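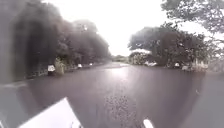 Les arbres d'alignement, un patrimoine à reconduire

Dossier – Paysages et territoires

La plantation d'arbres le long des routes départementales relève d'une tradition administrative ancienne, dont les traces demeurent lisibles dans la plupart des plans cadastraux. Platanes, tilleuls, frênes et érables ont longtemps accompagné le voyageur, procuré du bois d'œuvre aux communes et signalé de loin l'approche des bourgs. Le plateau de Lollano conserve l'un des ensembles les plus complets de la région. Son avenir fait aujourd'hui l'objet d'un programme pluriannuel, conduit par le service des routes avec l'appui du bureau d'études Bovberg.

Un inventaire attendu

Jusqu'à une période récente, la collectivité ne disposait d'aucun état exhaustif de ses plantations. Les registres tenus par les anciennes subdivisions s'interrompent en 2000, année au cours de laquelle la gestion des accotements fut réorganisée. Les agents procédaient depuis lors par signalements, au gré des chutes de branches et des demandes des riverains.

L'inventaire achevé en septembre met fin à cette situation. Il recense 81 alignements, répartis entre les vallées et le plateau, et attribue à chacun une fiche précisant les essences, l'état sanitaire, la distance à la chaussée et la nature du sol. Saodah Hutapea, ingénieure forestière chargée de la coordination, insiste sur la valeur juridique du document. « Une collectivité qui ignore ce qu'elle possède ne peut ni le protéger ni répondre de son entretien. La fiche engage désormais le gestionnaire au même titre qu'un carnet de suivi d'ouvrage d'art. »

Les relevés font apparaître une pyramide des âges très déséquilibrée. Les sujets adultes dominent largement, tandis que les jeunes plantations se concentrent aux entrées d'agglomération. Entre les deux, une génération fait défaut. Sur la route de Balletti, plusieurs tilleuls présentent des cavités anciennes, consécutives à des tailles sévères pratiquées au moment de l'électrification rurale. Ces arbres ne sont pas tous condamnés, mais leur maintien suppose un contrôle régulier du tronc et des charpentières.

L'eau, la racine et la chaussée

La coexistence de l'arbre et de la route soulève des difficultés bien connues des services techniques. Les racines superficielles soulèvent les revêtements, les feuilles mortes encombrent les fossés et l'ombrage retarde le séchage de la chaussée après les pluies. En contrepartie, le couvert limite l'échauffement estival des enrobés, et le système racinaire stabilise les talus exposés au ruissellement.

Le curage des fossés constitue le principal point de friction. Réalisé trop près des troncs, il sectionne des racines d'ancrage dont la perte ne se manifeste parfois que plusieurs années plus tard, à l'occasion d'un coup de vent. Le nouveau cahier des charges impose une distance minimale de 2 mètres entre le godet et le collet de l'arbre. Lorsque la configuration des lieux ne le permet pas, l'intervention est exécutée à la main ou par aspiration.

Les entreprises de travaux publics ont accueilli cette disposition avec réserve. Certaines ont fait valoir l'allongement des chantiers et la difficulté de maintenir la circulation alternée. Une période d'adaptation leur a été accordée, assortie de journées de formation organisées au dépôt de Ngui.

Replanter dans la durée

Le programme prévoit la mise en terre de 200 sujets par campagne, entre la chute des feuilles et le débourrement. Le choix des essences a donné lieu à de longs échanges. Le frêne, affaibli par la chalarose, est écarté des nouvelles plantations. Le platane n'est retenu qu'en remplacement ponctuel, dans les alignements où sa disparition romprait l'unité paysagère. L'érable champêtre, le tilleul à petites feuilles et le chêne pubescent composent l'essentiel des commandes.

Huw Watkins, pépiniériste et auteur de plusieurs notes techniques pour le bureau Bovberg, recommande des plants de faible calibre. « La demande publique se porte volontiers vers de grands arbres, qui donnent un effet immédiat. Or un jeune plant s'installe mieux et supporte plus aisément son premier été. » L'arrosage de reprise est inscrit aux marchés, de même que le contrôle annuel des tuteurs et des liens.

Les communes traversées seront consultées avant chaque campagne. Elles pourront proposer l'extension d'un alignement sur les voies dont elles ont la charge, sous réserve d'une convention fixant la répartition des frais d'élagage. Les fiches de l'inventaire sont consultables au siège du service des routes, aux heures d'ouverture du public, ainsi que dans les mairies de Lollano et de Balletti.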